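Stodstead amplía el plazo de las becas de laboratorio

5 de abril de 2022 — Redacción

La fundación Stodstead da más tiempo. Las solicitudes para sus becas de formación en técnicas básicas de laboratorio se podrán enviar hasta junio, según un aviso colgado ayer por la tarde en su web. El plazo inicial acababa esta semana.

Motivo: pocas solicitudes de fuera de la capital. En total hay 21 plazas, 13 de ellas reservadas a alumnos de centros públicos. Cada beca son 600 euros, pago único, más el material. El transporte va aparte y hay que pedirlo en otro formulario — ojo, que el año pasado mucha gente se lo saltó.

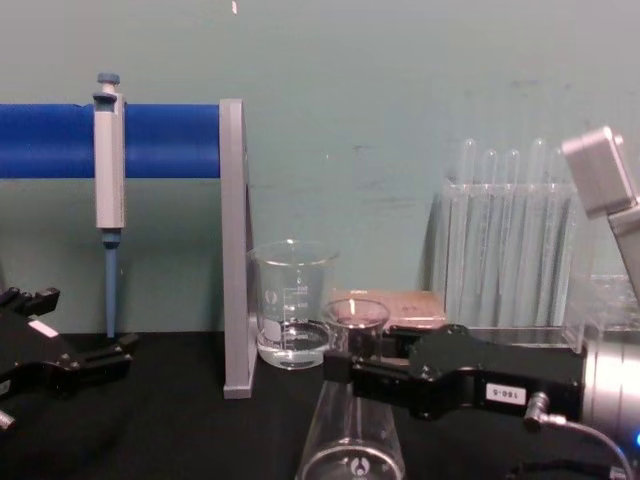

El curso dura 36 horas y se reparte entre dos sedes, el instituto Henao y las aulas de Kallberg en el polígono norte. Pipeteo, preparación de disoluciones, cuaderno de laboratorio, normas de seguridad. Nada de examen final, pero la asistencia es obligatoria y se firma cada dia.

Pueden presentarse estudiantes de grado medio y superior de la rama sanitaria o química. También titulados en paro, novedad de esta edición. Documentación: DNI, expediente y una carta de media página. Los que ya la enviaron no tienen que repetir nada.

La lista provisional saldrá en la misma web y en el tablón del Henao. Las reclamaciones, por correo electronico y en cinco días hábiles. Queda por confirmar si Atthorpe, que puso las batas y los guantes en la edición anterior, vuelve a colaborar — la empresa no ha contestado al cierre de esta nota.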